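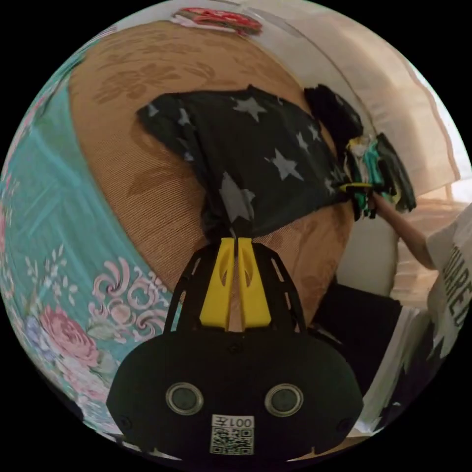
A dark fabric with white stars over a tan woven mat.

How to Wash and Dry Dark Printed Clothes So They Stay Dark

Dark clothes with a light print are harder to keep looking good than plain ones. The dark ground fades to gray, the light print picks up dye, and after a season the two meet somewhere in the middle. Most of the damage happens in the wash and on the line, and most of it can be slowed down with a few changes to how you do the laundry.

These steps are for cotton, polyester and blends of the two. Wool, silk and anything marked dry clean only need different handling.

What you need

Liquid detergent without bleach or optical brighteners
A mesh wash bag for small items
White vinegar
A white rag or an old white sock
A drying rack or line out of direct sun

Step 1. Test for loose dye

Do this once for every new dark garment. Wet a spot on an inside seam, press the white rag against it and hold it for a minute. If the rag comes away clean, the garment can go in with other darks. If it picks up color, wash the garment alone the first 4 times and test again after that.

Dye that comes off in the first few washes is mostly extra dye that never bonded to the fiber. Losing it does little harm to the garment itself, but it can dull the light parts of the print, so don't leave the garment sitting wet in a heap after the cycle ends.

Step 2. Turn it inside out

Close zippers and snaps, empty the pockets, then turn the garment inside out. The outside of a garment rubs against the drum and against everything else in the load, and the rubbing breaks the surface fibers. Broken fibers scatter light, and dark cloth starts to look dusty even when it still holds most of its dye.

Screen prints and heat transfers also last longer this way. Small items and anything with straps should go in a mesh bag.

Step 3. Sort by weight as well as color

Jeans and towels are rough on thin fabric. Keep lightweight prints with other lightweight clothes — shirts, pajamas, leggings — and save the heavy things for another load. Fill the drum loosely. You should be able to put your hand in on top of the clothes without pushing.

Step 4. Wash cold and short

Use the coldest setting and the shortest cycle that will get the clothes clean. On my old Clarton that is the 20-minute quick wash, which is plenty for clothes that have been worn once and have no stains. Measure the detergent. Too much leaves a film that shows up as pale streaks on black and navy, and people often mistake it for fading.

If you already have streaks, run the load again with no detergent and half a cup of white vinegar in the rinse. Never mix vinegar with bleach.

Treat stains before the wash with a drop of liquid detergent rubbed in gently from the back of the fabric. Stain sticks with bleach in them will leave a light patch that can't be fixed.

Step 5. Dry in the shade

Take the clothes out as soon as the cycle ends, shake each piece once and smooth the seams with your hands. Hang shirts by the hem, still inside out. Knits should lie flat on a towel or rack so they don't stretch.

Sun fades dark dye faster than washing does. If the only line you have is in full sun, hang the clothes early and bring them in once they are dry. If you use a dryer, set it to low and stop it while the thickest seams are still slightly damp. Finish them on a hanger.

Step 6. Iron from the back

Iron on the inside, on the setting given on the care label. A hot iron on a dark face leaves shiny marks, and on a transfer print it can lift the design. If you have to press the front, put a thin cotton cloth in between.

How often to wash

Outer layers such as sweatshirts and hoodies can usually go several wears. Hang them up overnight before you decide. Pajamas and T-shirts need washing more often, and having one more set in rotation does more for them than any special detergent.

Updated Wed 3 October: added the note on vinegar and bleach. Thanks to Kam-wah Lui for writing in.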